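Offene Labortür bei Sevurdale

Zum Besuchstag am 2. Februar hat Sevurdale seinen Versuchsstand für schiebende Manipulation vorgeführt. Leonor Prata leitet die Gruppe und beantwortete Fragen zwischen zwei Durchgängen.

»Wir greifen nicht, wir schieben«, sagt Prata. Die Vorgabe komme als Text, etwa »blauen Würfel zum gelben Sechseck«, die Regelung laufe mit 4 Hertz. Trainiert wurde mit 1.390 Episoden, davon 300 aus dem Partnerlabor Nogueira.

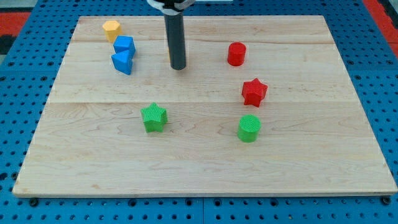

Arbeitsfläche mit Stabwerkzeug und farbigen Formteilen.

Schwierig seien die Sterne. »Beim Zylinder ist die Drehlage egal. Beim Stern trifft man eine Spitze, und das Teil dreht weg.« Die Reibung des Holzes habe man nicht modelliert, das müsse die Strategie selbst lernen.

Auf die Frage nach der Anwendung bleibt sie knapp: »Vorsortierung, später. Im Juli ziehen wir den Stand nach Tenddale um, dann wird neu kalibriert.«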